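The fault first showed up in February, in a simulated kitchen, and it took the team at Bilska most of the year to agree on what it was. The company writes control software for two-handed robots. Its engineering lead sat down with us on 19 October 2022 to go through it, on the condition that she not be named.

"The hand wouldn't let go," she said. "That was the whole bug report for a while. It would close on an object, get the release command, report that it had released, and still be holding on."

The software, called Flusus, runs a pair of hands through kitchen chores in simulation before any of it is loaded onto hardware. In one batch of 443 runs, the false release came up 9 times. A conventional test would have missed it, she said, as the system's own log marked every one of those runs as clean.

"We only caught it when a colleague was watching playback for some other reason. The log said open. The fingers were shut."
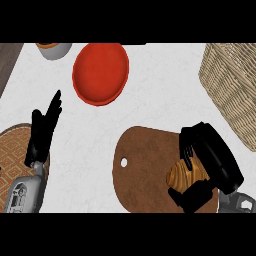
The trouble was worst with rounded objects. When the fingers wrapped well under something, the thumb could press against it from the other side and stop short. The software checked whether the motors had been told to move and whether they had drawn current. It didn't check where the fingers had ended up.

"So the arm would go on to the next step with the thing still in its grip," she said. "In simulation you get a board dragged across a counter. With a person standing there, you could get a wrist caught. I stopped the hardware trials that afternoon."

Not everyone was happy about that. Sandhu, the customer waiting on the system, had a delivery date, and the trials stayed shut down for weeks. She said she would do it again.

The first fix made things worse. It had the hand retry the release, and on the second try it sometimes squeezed before opening. An outside safety firm, Moretti, reviewed the code and suggested a plainer rule: if the measured finger position doesn't match the command within 200 milliseconds, both arms stop and stay stopped until a person resets them.

That version has been through 234 runs with the rounded objects. It stopped when it was supposed to, she said, and it also stopped a few times when it didn't need to.

"I can live with that. The customer is less sure."

Hardware trials have started again at half speed, with a fence around the cell. She has not set a date for taking it down.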